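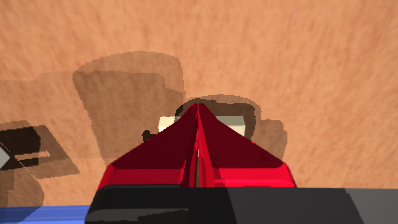 Figure 4.1 Two red fingers against a sandy-orange ground, computer rendering.

Chapter 4
The Gallery Town

If you have ever stepped off a bus in a strange town on a Tuesday morning, with nothing planned and a pair of comfortable shoes, you may already know the pleasure this chapter is about. You turn a corner, you see a painted door standing open, and before you know it an hour has gone by and you are talking with a potter about glazes. Some towns seem to be made of such corners. In this chapter we will ask how they got that way, who keeps them going, and what happens to the people who lived there before the galleries came.

We will spend most of our time in Osdale, a river town that many students find easy to picture because it is so much like places they have known. Osdale had a cannery, a rope works and a long main street, and when the cannery closed, the main street went quiet. Rents fell. A few printmakers moved into the old net lofts, where the windows were tall and the floors could hold a heavy press, and they began opening their doors to visitors one evening a month. The first of these evenings drew 59 people, by the printmakers' own guest book, and a good many of those were cousins.

It is easy to tell the rest as a simple story of success, and the visitor's brochure does tell it that way. Within a few years there were galleries on both sides of the street, a small museum in the former customs house, and a November art walk that brought 900 visitors on its best night. But the brochure leaves out the arguments, and I would like you to hear some of them – over the parking, over the rents, and most of all over what ought to count as art and what ought to be sold as a souvenir.

That last argument will stay with us for the whole chapter. In Osdale it centered on the Olik workshop, a family business that had been making painted wooden bowls since well before the first printmaker arrived. When the gallery owners drew up their first map, the workshop was left off it. The bowls were thought too cheap and too cheerful, I suppose, and they were sold from a counter next to the postcards. Visitors, meanwhile, went on buying them, and today you will find an Olik bowl in the museum's own collection, just 2 cases down from the prints.

Our second town, Plusik, took a different road. There the town council bought the old market hall and rented stalls to makers of every kind, at 80 dollars a month, with painters and basket weavers side by side. Section 4.3 looks at how the stalls were shared out and why some of the painters left.

Before you read on, take a few minutes to think of a street near you where art is made or sold. Jot down who you see there, what hours the doors are open, and what a person could buy with the money in an ordinary pocket. Keep your notes handy, as you will need them for the mapping exercise at the end of Section 4.2.

Key terms in this chapter: art walk, craft economy, cultural district, open studio, souvenir trade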